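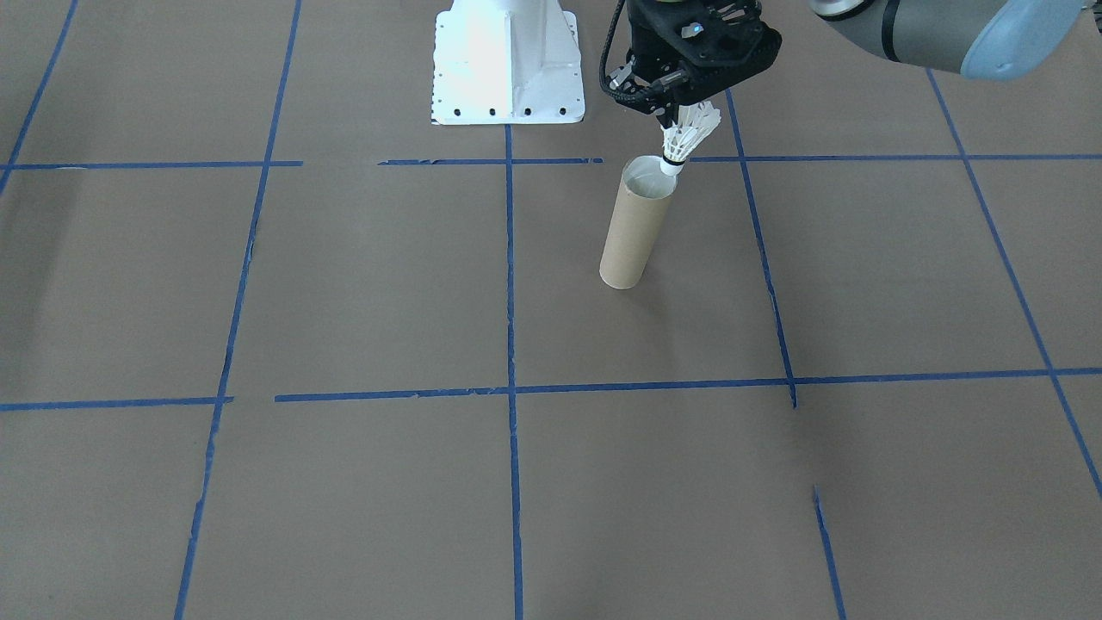 3 min read

Every few months someone at Viklow suggests we get rid of the tape. The cell would look better, they say, with a printed mat or a machined plate with proper lines on it. Visitors from Pestbridge would take us more seriously. I look after this cell, and I want to set out why I think the paper and the blue tape should stay, and why the people who run similar cells should think again before they order the plate.

The job is simple to describe. An arm picks up a shuttlecock by the feathers and puts it cork first into a cardboard tube standing on the bench. The tube has to be where the program thinks it is. If it isn't, the cork catches the rim and the feathers take the load, and feathers don't take much.

The grid is how we agree where things go. When Ilaria Longo sets up for the morning she stands the tube in the cell on the sheet, checks it against the lines and starts. If I come in after lunch and want to know whether anyone has moved anything, I can tell from the doorway. I don't need to open a log or ask her.

Tape is a poor measuring tool and I won't pretend otherwise. It wrinkles. It frays where sleeves drag over it, and the long lines wear thin at the front of the bench before anywhere else. Two people laying the same line will put it in two slightly different places. Edvin Lie, who came to us from a machine shop, found this hard to look at for his first month. His view is that a reference which can move is no reference.

He is right about that, and it is why the tape was never meant to be the reference. The arm is taught from its own base, which is bolted down. We touch off on the base plate, then on the rim of the tube, and those are the numbers that matter. The tape tells people where to put their hands. I have seen cells where the two jobs were mixed up, with an expensive plate trusted to within a hair and a pedestal that had not been checked since the day it was fitted. Villalba had one like that. They spent most of December chasing a fault in the gripper, and the fault was two loose bolts at the foot of the arm.

Cost comes into it as well. Avedau quoted us 2,125 euros for an engraved plate, and 1,628 for a printed mat that would need replacing when the layout changed. Our layout has changed 18 times. A new sheet of kraft paper and a roll of tape take Ilaria less than an hour, and most of that is waiting for someone to hold the other end.

The stronger reason, to my mind, is that people will alter tape. If a line is in the wrong place, whoever notices can lift it and lay it again. Nobody does that to an engraved plate. They learn to stand the tube a little to the left of the mark, they tell the next person to do the same, and after a year the plate says one thing and the staff do another. I would sooner have a scruffy line that is right.

Paper also shows what has been happening. Creases and scuffs turn up where the work is, and a fresh mark outside the usual cell is worth asking about. Primo Zanetti objects that this is an argument for never cleaning anything. It isn't. We change the sheet when the surface gets in the way of the tube standing flat, and I look the old one over before it goes in the bin.

I would give way on one point. A cell that runs the same part for years, with no one reaching into it, has no need of any of this and should have its plate. Ours is still being taught. Until it stops changing I will keep signing for tape, and I would ask that whoever tidies up on Fridays leaves the roll on its hook by the door.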